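Servicios al residente > Comedor y hostelería > Guías prácticas > Montaje del servicio individual de desayuno

Este sitio utiliza cookies propias y de terceros con fines estadísticos. Si continúa navegando, se entiende que acepta su uso. Aceptar | Configurar

Montaje del servicio individual de desayuno con bandeja de bollería

Guía de procedimiento del Servicio de Comedores de Vornlow. Revisión de 24/06/2023.

Objeto y ámbito de aplicación

La presente guía establece la forma de disponer el servicio individual de desayuno y merienda en los comedores gestionados por Vornlow. Se aplica tanto a las mesas de sala como a las mesas de prácticas del aula de formación de Leltusach. Sustituye a la hoja de montaje distribuida en el mes de febrero, que deberá retirarse de los tablones de office.

El procedimiento no comprende el servicio de bebidas calientes ni el de dietas especiales, que se rigen por sus propias fichas. La referencia interna de este documento es la 683.

Material necesario

Para cada comensal se preparará el siguiente material:

- Un mantel individual.
- Un plato llano o de pozo poco profundo.
- Un vaso de agua.
- Un tenedor y una cuchara.
- Una bandeja con reborde para la bollería.
- Unas pinzas de servicio.

Los manteles individuales podrán ser lisos o de cuadros, siempre que no se mezclen ambos modelos en una misma mesa. La vajilla con desportilladuras se apartará en el cajón de bajas y se anotará en el parte del turno.

Preparación de la superficie

1. Retire de la mesa cualquier objeto ajeno al servicio.
2. Limpie el tablero con la bayeta asignada a la zona y el producto autorizado. Respete el tiempo de actuación indicado por el fabricante.
3. Seque con papel de un solo uso, prestando atención a los bordes y a las juntas con la pared.
4. Lávese las manos antes de tocar la vajilla limpia.

Colocación del mantel y de la vajilla

5. Extienda el mantel individual centrado respecto del asiento, con el lado largo paralelo al borde de la mesa. Alise los pliegues con la palma de la mano.
6. Coloque el plato en el centro del mantel. Sujételo por el borde exterior, sin introducir el pulgar en el pozo.
7. Sitúe el vaso a la derecha del plato, en posición vertical y con la boca hacia arriba. Tómelo siempre por el tercio inferior.
8. Disponga el tenedor y la cuchara a la izquierda del plato, paralelos entre sí y con los mangos hacia el comensal. En este servicio ambos cubiertos se colocan en el mismo lado, a fin de dejar libre la zona derecha para las pinzas.

Disposición de la bandeja

9. Deposite la bandeja delante del mantel, sin montarla sobre la tela. El reborde deberá quedar paralelo al canto del mantel.
10. Distribuya las piezas en 2 filas. Las piezas grandes (roscas, rosquillas glaseadas, tortas y similares) ocuparán la fila posterior; los panecillos, la anterior.
11. Deje separación suficiente para que cada pieza pueda tomarse sin rozar las contiguas. Las glaseadas no deben apoyarse en otras ni en el reborde.
12. Coloque las pinzas fuera de la bandeja, a su derecha. Se admite la posición en diagonal cuando facilite el agarre.
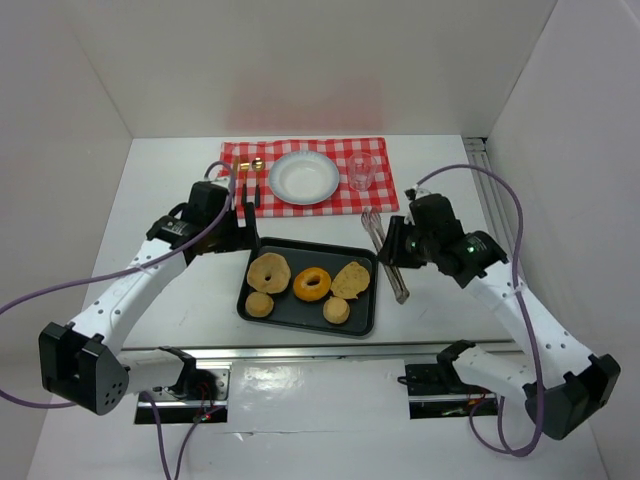

Servicio individual con bandeja de bollería de imitación y pinzas a la derecha.

En las sesiones de formación se emplearán piezas de imitación. Dichas piezas se guardan en el armario del aula y no podrán entrar en la zona de producción ni compartir recipiente con alimentos. Las pinzas utilizadas con ellas se lavarán aparte.

Uso de las pinzas

La bollería se traslada de la bandeja al plato exclusivamente con las pinzas. Se tomará la pieza por los lados, con presión moderada, y se levantará por completo antes de desplazarla. Las roscas pueden sujetarse por un lado del anillo, con un brazo de la pinza en el orificio. Las piezas planas requieren introducir ligeramente el extremo inferior por debajo.

Si una pieza cae sobre la mesa o sobre el mantel, se retirará del servicio. Si caen las pinzas al suelo, se sustituirán por otras limpias.

Comprobaciones antes de abrir la sala

- El plato está vacío y sin marcas de dedos.
- El vaso no presenta huellas ni restos de cal.
- Los mangos de los cubiertos quedan alineados.
- La bandeja no invade el mantel.
- Las pinzas están al alcance de la mano derecha.

Para comensales zurdos se invertirá la posición de las pinzas, manteniendo el resto sin cambios.

Recogida

Concluido el servicio, se retirarán primero las bandejas, después la vajilla y los cubiertos y, por último, los manteles. Los manteles de tela se depositarán en el saco de lavandería de Grurnevard, sin sacudirlos en la sala. Las incidencias se comunicarán en la extensión 2300.

Contenidos relacionados

Plegado de servilletas para servicio de sala
Limpieza y conservación de bandejas
Ficha de alérgenos: bollería y panadería
Pedido de menaje al almacén Kuusk
Calendario de formación del aula de Leltusach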